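How Loose Blocks Settle in a Sloping-Sided Bin

Final report, second-year design and materials project
Hegarty Building, Fekbridge

Introduction

Plurkby is a toy and learning library in Fekbridge that lends out sets of construction blocks to playgroups and primary schools. The sets go out in bins and come back in bins, and between loans every set has to be checked. When we first visited, the complaint we heard most was that checking took too long. Blocks were missed when they lay under others or stood close against a wall, and the whole bin often had to be turned out on a table before anyone would sign it off.

Our project looked at one part of this problem: what a block does when it is put loose into a bin, and whether the shape of the bin makes it easier or harder to see. We did not try to redesign the lending system or the labels. Another group is working on those.

The questions we agreed with our supervisor were:

Do long blocks come to rest flat more often in a bin with sloping sides than in one with straight sides?
Does the colour of a block affect how often it is missed in a quick check?
How many blocks can be in the bin before they start to hide one another?

Blocks and bins

The full Plurkby stock lent to us came to 616 blocks. They are all longer than they are wide. For most of the work we used only the red and the green ones, as these are the two colours the library has most of. The green blocks are thinner than the red, and we came to think this mattered more than we had allowed for in our plan.

We used two bins. The first was a straight-sided storage box already in use at the library. The second was a grey rectangular bin with sloping sides, ordered from the Tretus catalogue. Both are wider than the longest block is long, so a block can lie in any direction without touching both walls.

We had wanted to use a third bin with a rounded bottom, but it arrived with a split corner and was sent back. The replacement came after testing had finished.

Method

Blocks were put in loose, in small mixed batches of red and green. After each batch we noted for every block whether it lay flat on the floor, leaned on a wall, or rested on another block, and which way it pointed. The bin was then emptied and the batch mixed again. Over the whole project this gave 3728 separate block positions, divided equally between the two bins.

Direction was recorded only as "along", "across" or "diagonal". At first we tried to measure the angle with a protractor laid over the top of the bin. It was slow, and two people measuring the same block rarely agreed, so we dropped it in the first week of October and started the count again.

For the checking test, a person who had not seen the bin filled was shown it for a short time and asked how many blocks of each colour were inside. They were not allowed to touch anything. We kept the batch small for the first round and then increased it.

Results

Most blocks lay flat in both bins. Of the 3728 positions, 227 were blocks leaning on a wall, or 6.1 per cent. More of these came from the straight-sided box. In the sloping bin a block that met the wall usually slid down to the floor and stopped there, often lying alongside the wall it had touched.

Direction was much harder to predict. We had expected the blocks to line up with the long sides of the bin, and they did not do so in any regular way. Even a batch of six would give every direction we had a word for. The reds tended to end up in loose groups, with gaps between them narrow enough to make a pair look like one longer shape at a quick glance. The thin green ones were more often found apart, at the back or against a side. 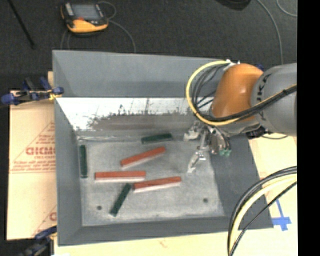 One reader of our draft asked why we had bothered with small batches at all, when a real set fills its bin nearly to the top. The same reader felt that a test with so few blocks would flatter whichever bin was used, and that we should have begun with a full load and worked downwards.

We accept part of this. A full bin is the normal state for a set on the shelf. But the check at Plurkby is done while the blocks are being put back, a few at a time, and it is at this stage that a colour is miscounted. With a full bin there was nothing useful to record under our headings, because almost every block rested on another one. We did two full loads of each bin at the end and have put the notes in the appendix without drawing anything from them.

In the checking test, red blocks were counted correctly far more often than green. The mistakes with green were nearly all undercounts. On a grey floor the dark green does not stand out well, and a thin block close to a wall is easily taken for the edge of the floor. Mistakes with red were fewer and went both ways. They happened when two reds lay nearly end to end.

Lighting made a difference that we had not planned for. Under the bench lamp some parts of the grey bin became very bright and others stayed dull, and people tended to look at the bright part first. We moved the lamp for the later rounds and marked in the tables which rounds were done before the change.

Discussion

The sloping sides helped with the first question. Fewer blocks leaned, and a block that is flat is easier to see and to pick up. The slope takes up room at the bottom, though, so a bin of the same outside size holds less. Plurkby's shelves are already tight and this may count against it.

Our answer on colour is less clear than we would like. All our green blocks were thin and all our red blocks were thicker, so we cannot say how much of the difference is colour and how much is size. A fair test would need thin reds or thick greens, and the library has neither. We should have seen this when we chose the colours.

The bin floor was another weak point. Floors get scuffed with use, and a marked, patchy surface is a poor background for anything dark. We tried lining the sloping bin with a sheet of plain white card for the final rounds and the green undercounts dropped. The card also curled at the corners – blocks slid under it twice – so a fitted liner would be needed before anyone could use this every day.

On the third question, we found no sharp point at which blocks began to hide each other. It depended on how they were put in. Blocks tipped from one end piled up there while the other end stayed bare, and the same number spread by hand gave hardly any overlap.

Recommendations to Plurkby

Keep the sloping bin for the smaller sets, where the lost space does not matter.
Use a light liner that fits the floor closely and can be wiped.
Count the green blocks first, before the red ones go in.
Put blocks back from the middle of the bin and not from one end.

Further work

The rounded bin is now in the Hegarty store with its paperwork and can be used by next year's group. The count sheets are in the same cupboard, on the shelf below. Anyone repeating the work should note that the sheets from before the October restart use the old angle columns and cannot be added to the later ones.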